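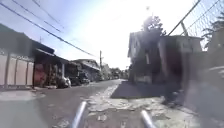 The Jenis unit stopped itself in September, 125 meters short of the end of its route, and it took me far too long to find out why. Posting the notes in case someone else runs the same firmware. 1/9

Setup first. Sidewalk robot, two front rods, forward camera, Sinside navigation stack. Residential street, narrow, bright morning sun. 2/9

The fault was a false emergency stop. The log said "obstacle, front, under minimum distance." It fired 191 times over the month. No contact with anyone or anything, but a robot that halts dead next to a traffic lane is a safety problem all the same. 3/9

I blamed the sun first. Glare does wash out the top half of the camera view on this street, so I masked it. Next run, same stop. 4/9
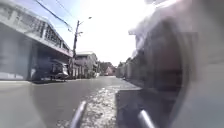 Then I blamed the ground. Broken paving and loose gravel shake the body, and I figured a connector was dropping out. Reseated everything, added foam under the battery tray. The stops kept coming — slightly fewer, which cost me another week. 5/9

What I should have done was line up the stop times with the vibration log. Nearly all of them came within a second of a hard jolt. The left rod bracket was flexing, and the rod tip was swinging into the range sensor's field. The robot was braking for itself. 6/9

The bracket is a McIver part, rated for 4,000 hours. Ours had 2,243 on it. One of the two bolts had backed out far enough to turn by hand. No thread locker on either one. That was our assembly, so I'm not blaming the part. 7/9

Fix: new bracket, thread locker, a paint mark across each bolt head so you can see if it moves. I left the stop distance alone. Kindcombe suggested shortening it and I said no. 8/9

No false stops since. If yours is doing this, grab the rods and wiggle them before you touch any settings. Bolt check is now on our morning sheet, right after tire pressure. 9/9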